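Budget season again, and my January spreadsheet for the cable-sorting cell is already a mess! The gripper fingers came in at $700 a pair (ouch), and I still want a spare set from Vass before we commit to a second arm.

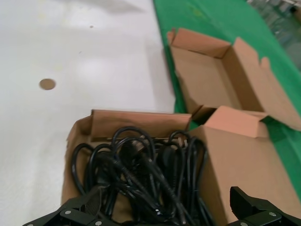 Hường Vũ thinks I should hold off on the spares and put the money toward the service plan, which Skaltano quoted at $1422. She may be right. But a snapped finger means a wait, and I hate waiting. So the plan says one spare pair, second arm in the fall, cap of $3900.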